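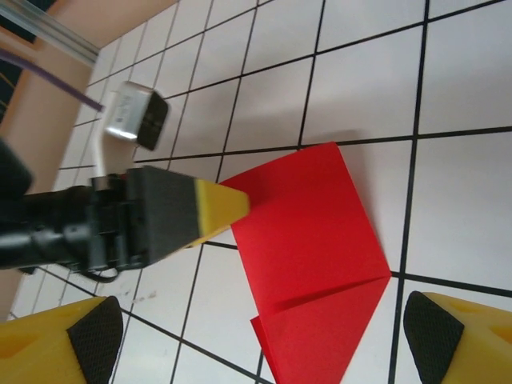

Paper folding open day at Graverach
Visit report, 3/5/26

The Graverach paper workshop opens its doors twice a year, once in spring and once in July. We went to the spring one. It is in the old Gralberg building in Tulness, on the second floor, and the stairs are steep. Parking is on the street only. Entry was 4 dollars, paid in cash at the door, and the ticket includes a small pack of square sheets to take home.

The first room is the paper store. Flat drawers run along one wall, sorted by color and then by weight. Most of what the workshop folds is 70 gram paper, colored all the way through so that a crease does not show white. The reds and dark blues sell best. Drawer labels give a stock number and nothing else, so if you want more of something you have to write it down. The red I liked was 2455.

Next door is the cutting room. A Tomaszewski guillotine takes up most of it. Visitors stand behind a line on the floor while a stack is squared up, clamped and cut. The demonstration is short and they repeat it when enough people have gathered. Offcuts go into a bin by the door and you can help yourself. I took a handful of narrow strips for bookmarks.

The folding room was the busiest. The session starts with one diagonal fold, corner to corner, and stays on it for longer than I expected. The advice was to line up the two corners first, hold them, and only then press from the middle of the fold toward the ends. If you start at one end the paper creeps, and the edges no longer meet. A sliver of the lower layer showing along one side does not matter in a simple shape. In a piece with 2 or more further folds it throws everything off, and it is better to open the sheet and start again.

After that we made a kite base, then a plain envelope. A bone folder is provided but we were told to use a fingernail for the first crease and the tool for the second pass. Thick paper needs it more than thin. My envelope came out slightly crooked and the flap does not close flat.

The shop is by the exit. Single sheets, mixed packs, bone folders, a few books. Prices are fair for the paper and high for the books. Cards are accepted here, though not at the front door.

Allow a full morning if you want to do the folding session, as places are given out in order of arrival. There is no cafe in the building. The bakery across the street closes at noon.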